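Filed under: Meetings and Minutes / Visitor Economy

Relell Visitor Bureau
Minutes of the product development meeting, October 2024

Present: Babak Shahbazi (chair), Parviz Shokri, Remedios Barroso, Abbas Najafi
Apologies: Pejman Hosseinzadeh

1. Previous minutes
Accepted with one correction. Item 5 should read "coach bays", not "coach bookings".

2. Room stock
P. Shokri reported 700 rooms on the register, of which 152 are at the Sundqvist resort. Average occupancy for August was 69 per cent. Three guest houses have not filed returns and are left out of the average. P. Shokri to write to them again.

3. Tour operators
Clasinside has asked for a net rate valid for two seasons. The meeting agreed to offer one season, with a review clause. R. Barroso to draft. Release period to stay at 21 days for groups and seven for individual bookings.

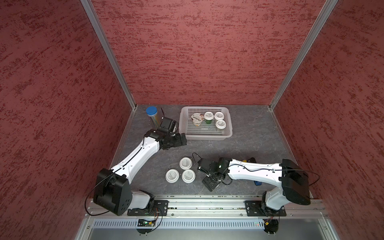
4. Airport transfers
Bredent has run the shared shuttle since the spring timetable change. A. Najafi tabled the log. Waiting time at the arrivals stop was roughly 4 minutes over target on late flights. Bredent to be asked for a second vehicle after 21:00. Cost to be split on the existing formula.

5. Trade fair
Stand space confirmed. Sundqvist will share the stand and pay its own travel. Appointment diary to be kept by R. Barroso. Brochure reprint deferred until the new rates are signed.

6. Any other business
The map on the bureau website still shows the old ferry pier. P. Hosseinzadeh to correct.

Next meeting: date to be circulated by the chair.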